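Xuelian Hou on timing, markers and the planner that waits

Xuelian Hou writes the tracking software at Zuvton that turns a person's hand movements into paths a robot arm can follow. Her part of the code begins with the square markers on the grippers.

"If the marker is clear, the pose is easy," she says. "Reach into a cabinet and you lose light, and the angle gets bad. So the tracker has to say how sure it is." Her team's current release, Trornby, attaches a confidence value to every pose - the old one only gave a position.
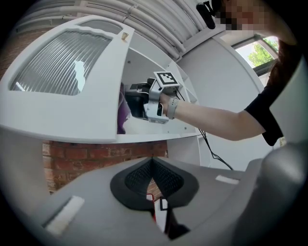 Two hands, one clock

Using two grippers brought a second problem. Each stream had its own clock, and in May Hou found a recording where they had drifted 71 milliseconds apart.

"With a cup you might never notice," she says. "With cloth, one hand lets go before the other has hold of it, at least according to the data."
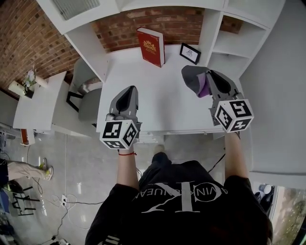 The fix took 118 lines, most of them tests. The software now compares both clocks every five seconds and corrects the slower stream. Hou reran 1649 old recordings through it and kept the ones that passed.

Planning is next. The planner still treats cloth as a rigid block, and Hou wants it to stop and wait when the confidence value drops. "Right now it just keeps going," she says.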